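Learning to Write Letters Again
4 March 2019

My grandmother kept every letter anyone ever sent her, and when she died they came to me in two hatboxes tied up with kitchen string. I put them on the closet shelf and there they sat through one move and then another, and it was only this winter, when I was home with a cold that would not quit, that I finally got them down and untied the string.

I had meant to read for an hour. I read until it got dark and I had to get up and find the lamp. There were letters from her sister about canning and the price of shoes, and letters from a man called Plinton, whom I had never heard of in my life, who wrote very nicely about birds. There was one from my own mother, aged nine, from camp, that said in its entirety, "Dear Mama, the food is bad and I have a friend. Please send socks." I laughed so hard I started coughing again and had to lie down.

What got me was how ordinary it all was. I think I had expected big news and secrets. But it was mostly weather, and who came to supper, and did you get the pattern I sent, and I could hear every one of those people as if they were sitting at the end of the bed. I lay there and tried to think what anybody would find in a box from me, and what I came up with was a drawer full of birthday cards signed with my name and nothing else.

So I decided to write letters. Real ones, on paper, with stamps.

I will tell you right now that I was terrible at it. My hand cramped up after half a page. I had forgotten how to make a capital Q (I still don't like mine). The first one went to my old neighbor Tracey Dawber, who moved out west when her husband retired, and I spent the whole first paragraph apologizing for not having written before, and the second paragraph apologizing for my handwriting, and then I ran out of page. I mailed it anyway. She wrote back in nine days flat, four sides, and never mentioned the handwriting, bless her, though she did ask me whether a certain word was "garden" or "gravel."

After that I made myself a few rules. No apologizing in the first paragraph, for one. Start with wherever you are sitting. If I'm at the kitchen table I say so, and I say what's on the stove, and by the time I've done that I've usually thought of something else to tell. My grandmother did this in nearly all of hers, and so did her sister. "I am on the back step shelling peas and the dog is no help." Well, who wouldn't keep reading after that?

The other rule is that I ask one question, a proper one, that the other person would enjoy answering. I don't mean "how are you." I asked Ghazala Rana, who taught with me years ago and remembers everything, what she could tell me about the old faculty lounge, and I got back a letter with a floor plan in it! She had drawn in the couch with the broken spring and the coffee maker we were all afraid of. I have that one propped up on the bookcase where I can see it.

I also put something in the envelope when I can. A clipping, a recipe, a pressed leaf, a picture. People who write back have started doing the same, so now I never know what's going to slide out onto the table. Sepehr Karimi sent me a packet of basil seeds taped to a card. Ehsan Asadi, who used to rent our upstairs room when he was in school and ate more toast than any human being I have ever known, sends bus tickets, always with a word or two on the back and never more than that.

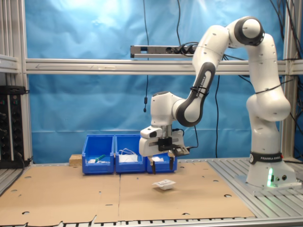

I like the little green light.

His letters themselves are long, I should say, and mostly about his mother's cooking and how he cannot get her rice to come out right in his own pot. I have written him back with my opinion, which is that he lifts the lid too much. He lifted the lid too much when he lived here. I could hear it from the living room.

Now, supplies, because two or three of you asked after I mentioned all this last time. You don't need anything fancy. I started on a yellow legal pad and there is nothing wrong with a yellow legal pad. Then I got a little taken with the whole business and went down to the stationery counter at Munro, and I came home with a box of cream paper that is so smooth my ballpoint skates all over it. So I went back and got a pen to suit the paper, and then of course the pen leaked, and I had a blue thumb through an entire church supper. These days I use the cream paper for condolences and thank-yous and the legal pad for everyone I love. Buy more stamps than you think you'll want. I keep mine in an old mint tin, next to the address book.

About that address book -- it is a mess, and I have made my peace with it. Half the people in it have moved, some of them more than once, and I never liked to erase the old addresses. My cousin is in there under C for Cousin. The plumber is under W for Water. If I'm ever hit by a bus, whoever has to sort it out has my sympathy.

Not everybody answers, and I want to say that too, so you don't get discouraged if you try it. I wrote to a girl I roomed with at college and have heard nothing at all. Maybe she moved. Maybe she has it in a pile by the phone and feels bad every time she walks past, the way I did for years with other people's letters. I'll write again in June, when her birthday comes around, and I'll tell her about the peonies, and she can answer or not as she likes.

And one nice surprise to finish up with. I did a little asking about Mr. Plinton and his birds, and my aunt thinks he boarded with the family across the road one summer and that my grandmother, who was still single then, lent him her field glasses. That is all my aunt knows, or all she'll say. In the last letter of his I have, he promises to return them in the spring. There is a pair of field glasses in my hall closet, and I have been looking at them sideways all week.

Anyway, the kettle's going and I owe Tracey a letter. It was "gravel," by the way.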